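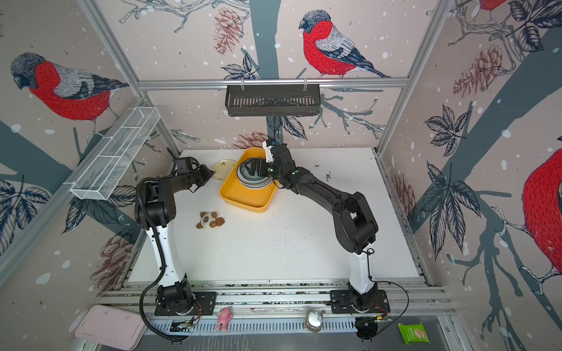
On April 13, 2020, Hordiienko wrote:
> Do you all stack the patterned plates with the plain ones, or keep them apart? Mine slide about if I mix them.

Hello Hordiienko, and hello everyone – I mix mine and always have. The patterned plate goes on top, the white ones with the green rims underneath, and the whole pile sits in a shallow yellow tray so I can lift it out at suppertime. My Skomberg set was 32 pieces once, though a good few went in the move last December. I do stop at 4 dinner plates to a pile, as my wrists complain otherwise.

Warmly, from Clestov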